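Can a machine do it yet? Kitchen chores, sorted

Posted May 12, 2018 by Marta Panasiuk

The question I get most often on this page (after limescale, always limescale) is whether any of the daily kitchen jobs can be handed over to a robot. I love this question! I have been reading and pestering people about it all spring, so here is where I think things stand, with some tips you can use while you wait.

Floors. Yes, mostly. A robot vacuum will keep crumbs down very nicely if you do your part first. Pick up the tea towels, tuck the chair legs together and lift any flex that trails on the floor. Mine ate a phone charger in its first week. Empty the bin every run, and cut hair off the brush with a seam ripper. It's much quicker than scissors.

Washing up. We have had a machine for this for decades and we still load it badly. Plates face the middle, bowls go on a slant, wooden spoons stay out. Scrape but don't rinse. If glasses come out cloudy, try one wash with the salt topped up before you blame the tablets.

Loading the dishwasher by robot is another matter. Omar Atallah, who fixes mixers at the Obeidat repair shop, reckons that wet cutlery is the worst thing you could ask a gripper to pick up. It's shiny, thin and all in a heap. He would start it on mugs.

Clearing and laying the table. Getting there, and this is the bit I find so exciting. A pot with two side handles and a lid with a knob is a good first job for a pair of arms, because there is something on each side to get hold of. Cups are harder than they look: squeeze too little and they slip, too much and they tip. Plates lying flat are harder again, as there's hardly any edge to get a finger under.
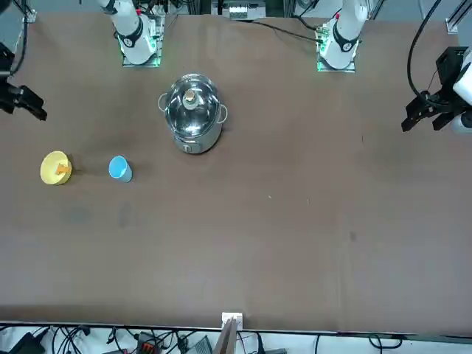

If you'd like to make life easier for a machine one day, the same habits make it easier for small children and stiff hands now. Give each thing its own spot and leave a hand's width between them. Choose lids with a proper knob. Plain, strong colours show up well against a brown table, and a plate with a raised rim can be lifted without chasing it to the edge.

Folding. Not yet, sorry. Shadi Hamdan wrote in to say he timed himself on a basket of 13 shirts and managed it in 4 minutes, which I call showing off. Cloth never lies the same way twice, so I'd expect us to be folding our own for a good while. His trick is to stack the shirts flat straight from the line, all facing the same way, and fold from the top of the pile.

Wiping down. Half and half. A flat, clear worktop is well within reach of a machine. Dried porridge round the hob isn't. Lay a hot damp cloth over it while you drink your tea, then wipe.

Next month I'm doing ovens, so send me your worst. Martti Lindqvist has already promised a roasting tin he says is beyond saving, and I've got a fresh box of soda crystals ready for it.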